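Search this site Search Go

Storisard Newsletter
April
By Venla Karppinen

Floor cushions: setting the pillows back in order

The reading corner went over to floor seating this spring, and the first weeks have produced a few points on upkeep. The large quilted cushions have a raised rim on four sides and a tufted seat. Crumbs and grit collect in the tufts and along the foot of the rim. Use the narrow vacuum nozzle there, on low suction, and work along the stitching.

Pillows come off before vacuuming and go back on afterwards, two to a cushion. Shake each one by the short ends so that the filling moves away from the corners. Lay them side by side on the seat and press from the edges inwards. Pressing in the middle only drives the filling out to the seams. 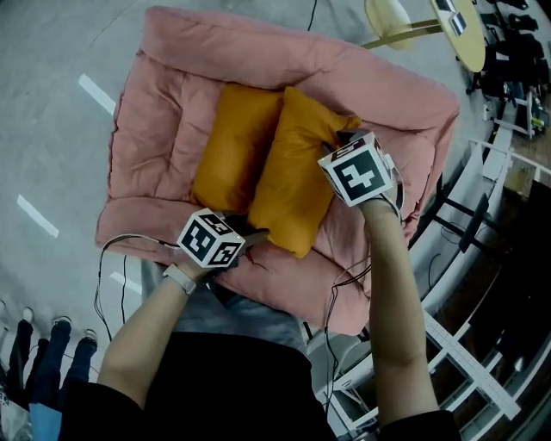

A corner that stays creased after pressing usually means that the inner pad has turned inside its cover. Open the zip, reach in and pull the pad corner into the cover corner - smoothing from outside will not correct it. Some overlap between the two pillows is acceptable, provided neither rides up over the rim.

The cushions are heavier than they look and should be lifted by two people, not dragged. Covers are washed at 27 degrees with the zips closed and dried flat. Spare covers are on the Laitinen shelving, lower level. Report split seams to Merja Pitkänen, who has the matching thread.

Comments (3)

Asger Lund
Do the pillow covers go in the same wash as the quilted ones?

Venla Karppinen
Separately, please. The yellow gave off some dye on the first wash.

Paavo Valtonen
The zip on one of ours sticks about halfway. Candle wax helped a bit.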